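4.2 Cell and task

Students in the Cirura course worked in April on the Vemska cell, a glass-walled enclosure with two arms on the front rail. The task was lid transfer to a basin. Each of the 7 teams was allotted 15 trials.
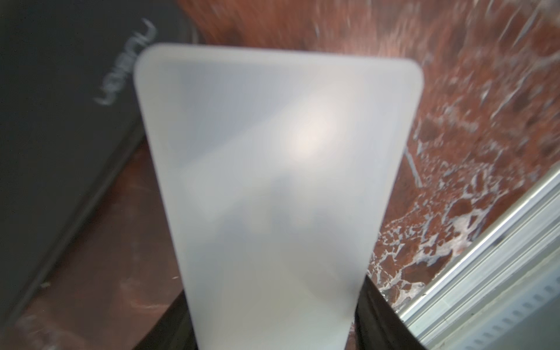
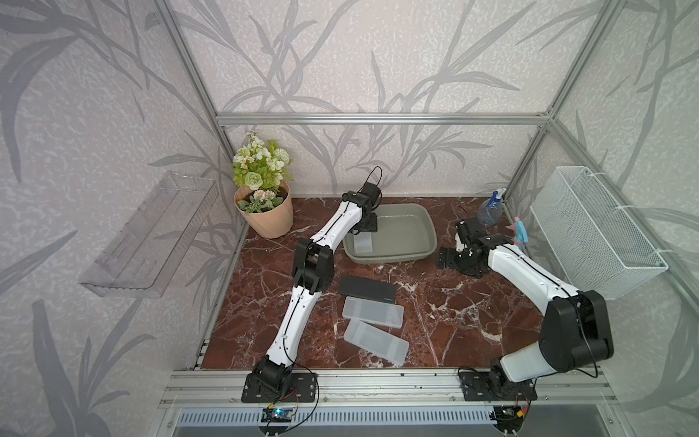
Figure 3. Lid transfer task: (top) wrist view, frosted sheet between the gripper fingers; (bottom) fixed view of both arms, basin and lids.

4.3 Scoring

A trial counted as complete when the lid lay fully inside the basin within 70 s. Dropped lids — including those that landed on the rim — were scored as failures and not repeated.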